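The dinner party, abridged

I gave up hosting in June, after the evening Toivo Tikkanen brought his own chair. It was a good chair, I should say. Ours had been commented on. But once a guest arrives with furniture you start to wonder what you are contributing.

So when Flora Moffat said it was my turn again, I said I'd think about it, and she took that as a yes and told everybody. Fri 16 October, half past seven, bring a bottle. I found out the date from Wenceslao, who wanted to know whether there would be fish.

There was not going to be fish. There was going to be the one thing I can cook for more than two people, a bean stew from a book by a man who assumes you own a cellar. It takes 13 ingredients and most of a day, and tastes very much like beans. 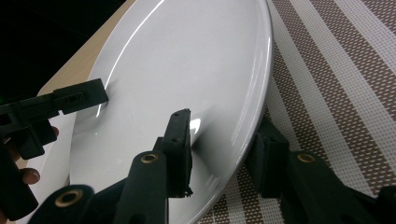

The big oval plate, on the stripy mat.

My mother's rule was that you lay the table first and panic afterwards, so that anyone who turns up early sees a laid table and thinks well of you. Wojciech turned up early. He saw the laid table, thought well of me for as long as it took to cross the room, and then asked why the oven was off.

It's a stew, I told him. It goes on the hob. He gave me the look he gives to people who park on the slope in Ikley, and went to open his own bottle.
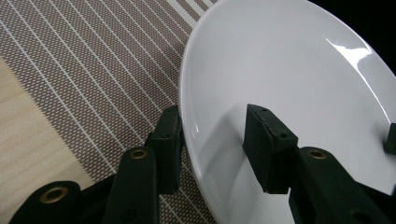 Marianna came at twenty to eight with a cake from Walczak, the bakery by the station, which I had told her not to bring because I'd made a pudding. Everyone had cake. My pudding went round the table once, like a new vicar, and came home to me intact.

They stayed until nearly one. There was a long argument over whether Flora's cousin had ever really lived in Spain, and Toivo sat on one of our chairs all night and only mentioned his back when he stood up. I have eaten beans every day since. Wenceslao has rung to say it's his turn next, and he's doing fish.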